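Gripper bench check, 9/8/18, Ponus hands vs. the old Umasia pair

Cables at both wrists: OK, a bit loopy for my taste
Finger screws: OK
E-stop: pressed twice, OK

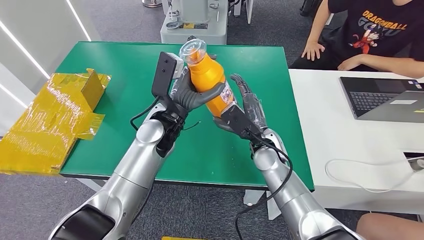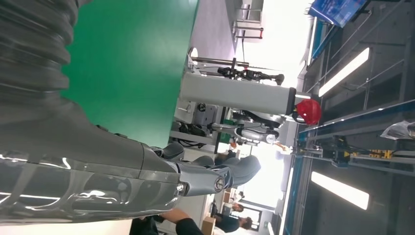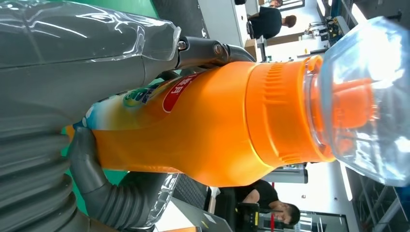
Grip force is what I really want to compare, so I'm leaving the limit at 12 N for both pairs – no cheating, Sewwandi! Orange bottle stays as the test piece, and please check the plastic film on the fingers before each run, mine gets slippery when it bunches up.

Still open: wrist camera focus on the Umasia pair. I'll redo it after 500 cycles.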